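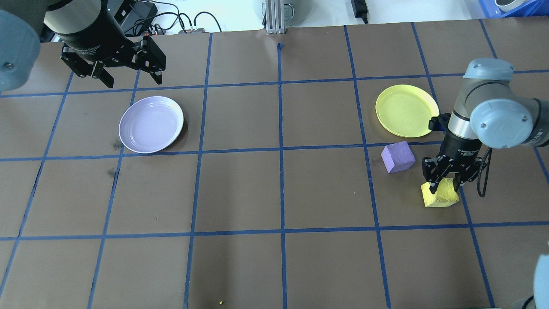
Blocks, plates and tape on the work table at Cullow, with the right arm holding the yellow foam block.

I went to the open afternoon at the Cullow lab in June with one question, and it was the question I have taken to every one of these things for years. Can it clear a table? I don't mean a table in a brochure. I mean mine, after a meal, with a fork under a napkin and a glass somebody hasn't finished.

Cullow is at the back of the Osthorpe industrial estate, past the tile warehouse and a place that rents scaffolding. The building went up in 1936 as a bottling works and still has the loading dock. Parking is bad. I left the car by the tile place and walked, and was handed a paper badge at the door and told to keep to the yellow line on the floor, which had worn away in the parts where you needed it.

Visitors went around in groups of 6. Mine got the tabletop room first, which suited me, as it was the reason I'd driven out. The work there is a stand-in for tidying up. You have two arms, a table covered in brown paper and marked off in squares with blue tape, a couple of plastic plates and some foam blocks. One plate is lavender and the other yellow, and there is a lavender block and a yellow block to go with them. The job is to get the blocks onto the plates. That's the chore, or as much of the chore as they are ready to show.

I'll give them this much: the gripper took hold of that yellow block when it was sitting at a tilt, and the block is a lumpy, uneven thing. Older demonstrations I've been to would have used a neat cube, squared up to the jaws, and an engineer would have nudged it straight when he thought we were looking elsewhere. Picking up something crooked is a real step.

But look at what it's picking up. Foam forgives everything. You can squeeze it too hard and it comes back. You can drop it and there's nothing to sweep up. The plates are plastic. There's no gravy on anything. A person laying out a job for a machine will always, without meaning to cheat, take out the parts that make it a job, and by the end you have something a toddler does for fun in between knocking things over.

I asked what the tape was for. The guide said it lets them put the objects back in known places between runs, so that one attempt can be compared with the next. Fair enough, and I'd want the same if I were keeping score. Then I asked how well it did with the tape pulled up and a flowered tablecloth put down. She said they hadn't tried a tablecloth. She didn't dodge the question, and I liked her for it.

On the wall outside the room was a sheet with a single large number on it, 2627, which was the count of recorded attempts on the block job so far. The other people in my group were impressed. I wanted the second number, the one for how many ended with the block on the plate, and it wasn't on the sheet. The guide told me it depended on what you called an attempt. I have worked in a kitchen and in a hardware store and in neither place did it depend on that.

We had fifteen minutes in there and then had to make way for the next group. From my side of the table the pace was slow. I kept waiting for the moment where you'd feel comfortable turning your back and going off to do something else, and that moment is the whole point of paying for a machine. It never came for me. The guide stayed within reach of the stop button the entire time, and when I asked if she ever left the room during a run she laughed and said no.

After that it was upstairs to the Mercado project, which is the shop-floor side. Mercado is meant to restock shelves in small grocery stores. They had a length of real shelving, a cart, and a video. The cart was not running that day. The video was very good, as videos are. I watched it twice and counted 4 cuts, one of them right between the can leaving the box and the can standing on the shelf with its label facing out. Anyone who has stocked shelves knows that's where the time goes. I asked about dented cans, about the shrink-wrap on the trays and about the customer who parks a stroller in the aisle. Wrapping is "on the roadmap." The stroller got a polite smile.

Coffee was in the old bottling hall and it was decent, with a plate of lemon bars that went fast. I talked there with a couple who run a guest house in Stidlow and had come hoping to find something that could strip beds. They'd read a piece that made it sound like a matter of months. They had been through the same rooms as I had and were rather quiet about it. Their current solution is two part-time cleaners and a laundry service, and they were going home to keep it.

So, would I send you? If you like seeing how this sort of work gets done, yes. The staff answer what you ask, they don't put on a light show, and watching an arm close on a crooked piece of foam is more interesting than I've made it sound. Wear shoes you can stand in, because there are no chairs upstairs. Go in the first group if you can, before the rooms get stuffy. The dock door is the one to use, whatever the sign says.

If you're going to find out whether to put off buying a dishwasher, buy the dishwasher. I wrote on the feedback card that I'd like to see one real plate next year, a chipped one, with egg on it. They said they would pass that along.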